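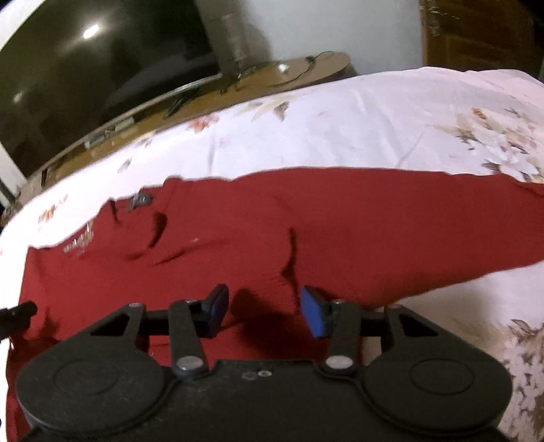 Project Report: Trying Out the Daria Hand-Held Gripper Kit

Our course asks every student to pick one piece of robotics equipment, use it for real work, and report on whether another student should bother with it. I picked the Daria, a hand-held gripper kit sold by Grulska, and I had a great time with it!

The idea is simple. You hold the gripper yourself and do a household job with it, and the recordings are used later to teach a robot arm the same job. You don't need the arm to get started, so for a student with a bedroom and a laptop (me) it's a very easy way in. My job was cloth: picking it up, pulling out creases and folding it.

1. Setting up

The kit came through the equipment loan desk at Vosodbridge, and I had it from June until the end of the summer break. The printed guide is short and clear. My only real trouble was the calibration step, where you open and close the fingers fully before each session. I skipped it on the first day and had to throw out 5 recordings, so please don't skip it.

2. The gripper in use

What I liked most was the pair of blue finger pads. They face each other at an angle, and you soon learn to come down on a crease with one pad on each side and squeeze. Thick cotton is easy — you can grab it almost anywhere. Thin fabric wants more patience, and I often got the sheet along with the shirt.
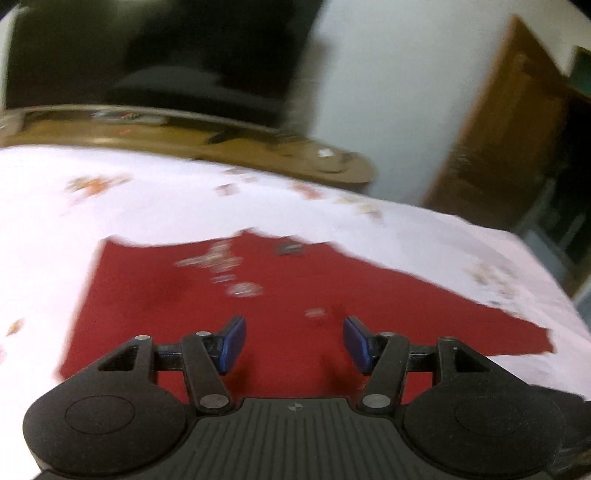 The open gripper over a red cloth
Report by Esmaeil Shahbazi, student author, Robotics Projects

My target was 300 recordings and I finished with 200 good ones. The rest were lost to three things: missed calibration, moving too fast, and my wrist getting tired. Moving too fast is the sneaky one, as a quick swing feels fine in the hand and then the footage is a smear and no use for training. Once I slowed down (counting under my breath helped a lot) my sessions got much better.

3. The software

Recordings go into a program called Rostami, which comes with the kit. It sorts them by session and lets you trim the start and end. I loved the trimming tool. I did not love the search box, which only finds a session if you type its name exactly, capitals and all. Export worked the first time, though it was slow on my laptop.

4. What I would change

A lighter body would be my first wish, or a wrist strap. I'd also like a page on cloth in the guide, with tips on where to pinch.

5. Would I use it again?

Yes, gladly. I've already asked to borrow 2 kits next term so a classmate and I can try folding a bedsheet from both ends. Session notes and my trimming settings are in the appendix.

Submitted 10/08/2026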